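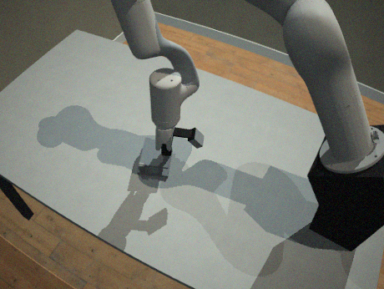 Clubs > Secondary robotics > Reviews

Britthorpe arm simulator, classroom licence: a term with the after-school club

April 2022
By the club coordinator, Undell

Our club voted for a simulator over a second set of wheeled kits, and I was outvoted. I've used enough school software to expect a nice demo and a long afternoon of logins. Having now run the Britthorpe package for most of a term, I'd say I was half right.

The licence cost us $138 for the year and covers every computer in the lab. For that you get a robot arm on a table in a plain room, a block editor, a Python editor, and a set of tasks that begin with moving the arm to a named point and end with sorting objects by size. The website says 65 tasks. I'd count a good many of them as the same task with the target shifted a few centimetres, and the students spotted it before I did.

Installation was painless on the newer machines and miserable on the old ones. Anything with integrated graphics drops to a slideshow as soon as shadows are switched on, and they're switched on by default. The setting is under View, then Advanced, then a tab called Quality that is greyed out until you close the task you're in. Why it isn't on the start screen I couldn't tell you.

The shadows do look good, I'll give them that. The arm throws several overlapping ones across the tabletop and the wood floor has proper grain in it. I'd trade the lot for a readable error message. When a program asks the arm to go somewhere it can't reach, the arm stops and the console prints a number. The meaning of the number is in a PDF. The PDF is on the Fondus site, which is the reseller, and needs a separate account.

What about the teaching? The block editor is fine for the Grade 8s. They had the arm travelling to a box on the table in the first session, and they were pleased with themselves, as they should be. The jump to Python is another matter. One task has you dragging a block that says "lower arm", and the next wants joint angles in radians with no mention of what a radian is. I wrote my own handout for that gap. I shouldn't have had to at this price.

Picking things up is where I really lose patience. The approach is good practice: students have to think about which joint moves first, how the wrist should be turned and whether the bulky parts near the gripper will clear the object. Then the fingers close and it's a coin toss. Contact seems to be judged on some hidden tolerance, so a sloppy program will lift the box and a careful one will shove it off the table. Two of our pairs ran identical code on neighbouring machines in March and got different results. You can lower the physics step to settle it down, but then the older computers give up altogether.

The camera controls deserve their own grumble. The default view sits so close that half the arm is out of sight, and resetting a task also resets your view. Students learned to zoom out first thing, the way you learn to jiggle a sticky door.

On the plus side, there's no queue. With our one real arm, a Sobczak desktop kit, most of the club used to stand around watching whoever had the keyboard. Now everybody is working, and a mistake costs a reset instead of a stripped gear. Attendance has held up, too. I can't say how much of that is the software and how much is the heating in the computer lab.

I'm less convinced it carries over. We took the four strongest programs from the sorting task and rebuilt them for the Sobczak. None worked without changes, and most of the changes were things the simulator never raises: cable snagging, a base that creeps along the desk, a battery going flat. A club that only ever used the simulator would get a rude shock at a competition.

Support answered my first email in 2 days and my second not at all.

I'd give it 2 stars out of 5 as sold, and maybe one more if the error codes were explained on screen. If you already own a real arm and need something for the rest of the group to do, the monthly trial is worth a look. Check your graphics cards before you pay for the year. We haven't decided on renewing. The students want to, and they'll probably outvote me again.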